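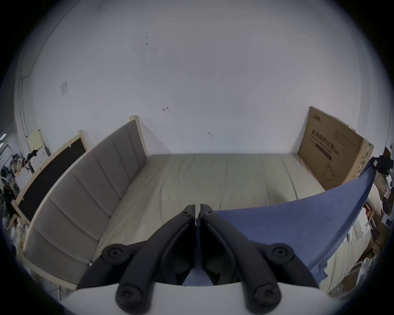

The slow way to Titville

My sister says I could sleep on a gravel drive, and she's very nearly right. What I can't do is sleep in a strange room the night before a long walk. So there I was at four in the morning in a guesthouse in Plarbridge, eating somebody else's shortbread and reading the map for the fifth time.

The walk is the old carriers' road, 36 miles from Plarbridge to Titville, and I'd given myself two days to do it. Plenty of people take three. I had a train to catch at the far end and a very high opinion of my knees.

You leave Plarbridge by the back of the cattle market, past a bakery that opens at six (get the cheese and onion slice, get two if you've any sense), and then the lane climbs for what feels like most of the morning. It was May and the hedges were ridiculous - cow parsley up to my shoulders, hawthorn everywhere, and that thick green smell you forget about every winter. I met one tractor and a very cross goose.

Carriers used this road for generations, taking wool and cheese one way and bringing pots, lamp oil and gossip back the other. They stopped at a hamlet called Hou, and so did I. Hou has eleven houses, a chapel and a pub, and the pub does rooms. I had the pie. I'd have married the pie. The landlady told me that people from Titville say the name to rhyme with "cow" and people from Plarbridge say it to rhyme with "who", and that in Hou itself they don't much mind as long as you wipe your boots.

I slept nine hours. So much for my theory about strange rooms, though I suspect eighteen miles and a pint of stout had something to do with it.

The second day is the better one. The road goes up over Brokia Moor, which tops out at 251 metres and looks like nothing on the map, just a few brown lines and a lot of white space. On foot it's huge! There were skylarks going the whole way across, and the wind had a proper shove to it, and at the top there's a stone trough where the horses used to be watered. I sat on the edge of it and ate a squashed slice from the bakery and was happier than I've been at some weddings.

Coming down is harder on the legs. The track is cobbled in places and the cobbles have been polished by a couple of hundred years of cartwheels, so go gently, and don't do what I did and look at the view while walking. I've still got the bruise.

Titville turns up all at once, chimneys first, then the canal. I got to the station with ten minutes to spare and spent them in my socks on the platform, drinking tea from a paper cup.

If you fancy it, take the morning train out to Plarbridge and leave the car at home. The number 34 bus goes back from Titville every couple of hours and stops right by the cattle market. Book the pub early, as there are only four rooms, and ask for the one over the kitchen. It's the warm one.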